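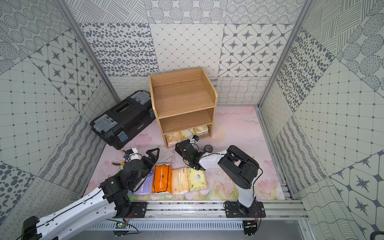

September 10, 2019. Notebook, equipment planning for the second cell.

I must give the list for the next budget to Sandro Bellini before he travels to Overau, so I write down here what I think we need and what we can leave out. In May we made the first list in one afternoon and it was not good, it had many things twice and the cables not at all. This time I sat next to the cell with the paper and looked at what is really used. The two arms share one aluminum rail at the front, each on its own black plate, and I want to keep exactly this arrangement in the second cell. The rail was cheap compared to the arms, and if we order the same profile we can use the same plates and the same drawing. The slotted cable tray below the rail goes on the list too. Last time it was forgotten and we paid the delivery two times.

Arms. Haslinger offers the same model as we have, delivery in 9 weeks. Cliltier has a newer one with longer reach, but the reach is not our problem. For the shelf task the arms must come to the bottom compartment with the gripper low, and for this the wrist matters more than the length of the arm. I asked Cliltier for the wrist dimensions and received a brochure. I will ask again. If there is no drawing by the end of the month I take Haslinger and close the subject.

Grippers. I would like to buy the fingers as a spare part from the beginning. Soft packs of tissues are kind to the fingers, but the floor and the shelf board are not. The price for one pair is 32 euros, so I plan four pairs, which is nothing against the cost of a stopped week. Please do not cut this line.

Cameras. One on each wrist, as now. We also need spare cables for them, and the long ones, not those which come in the box. Open question: do we want the camera bracket in metal? We print it now and it is acceptable, only the screw holes become wide with time. Jerkalel makes small quantities in aluminum, I have written to them, no answer yet.

Objects and furniture. This is the part where I expect the discussion. The shelf is plain household furniture and the toolbox also, and both should be bought a second time in the same version, while the shop still has them. If the shelf in cell two is 4 centimeters higher, we cannot compare anything between the cells. The same for the tissue packs: I want one carton of each kind, with the same print, stored in the cabinet and written on the inventory. I know that it looks strange in an equipment budget. In the first list I put them under "consumables" and the line disappeared.

Wall and floor covering. Same tile pattern for the walls, same flower mat for the floor. The mat gets dark marks where the work is done, near the toolbox and in front of the shelf, so I would order two and keep one rolled. It is not decided if we change it at a fixed date or when it looks bad. I prefer a fixed date — otherwise each person has another opinion of what is bad.
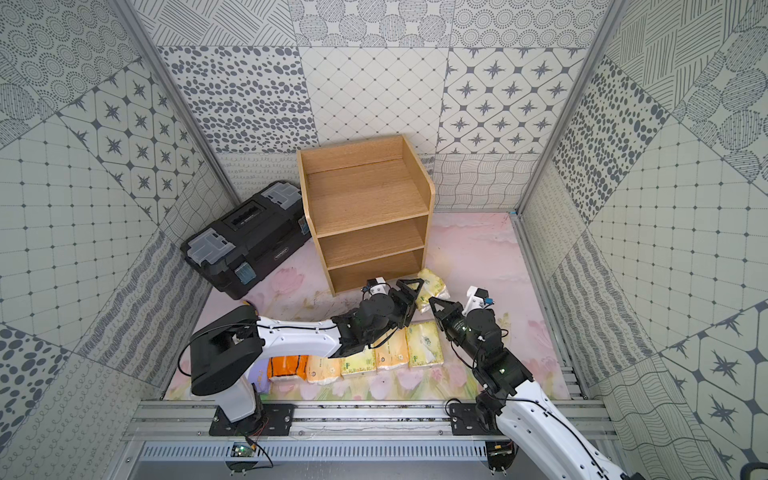 Sandro read this page over lunch and wrote on the margin that the furniture and the packs should go in a separate request, under the limit where no second signature is needed, and that the arms should be asked for alone. In his opinion a list which has robot arms and paper tissues on the same sheet invites questions about the tissues. He also wants to know why I do not plan a spare motor.

To the first point: agreed, I split it. Request A is arms, rail, plates, tray, cameras, controller boards. Request B is shelf, toolbox, packs, mats, wall tiles, tape and small tools.

To the motor: I did plan it and then took it out, because the supplier does not sell the joint alone, only the complete lower part. That would be 52 percent of the price of a new arm. For this money I would like better to wait a little and buy a third complete arm, which can stand in the cabinet and give its parts when needed. Sandro is not convinced. We will calculate both and put the two numbers side by side.

Still to do:
Ask Haslinger if the price holds when we order both arms now and pay the second one next year.
Measure the rail again, with the end caps.
Count the connectors in the tray, also those which are not connected to anything.
Find the invoice of the wall tiles. I believe it is in the Overau folder.
Write to Cliltier, second time, and say clearly "drawing" and not "information".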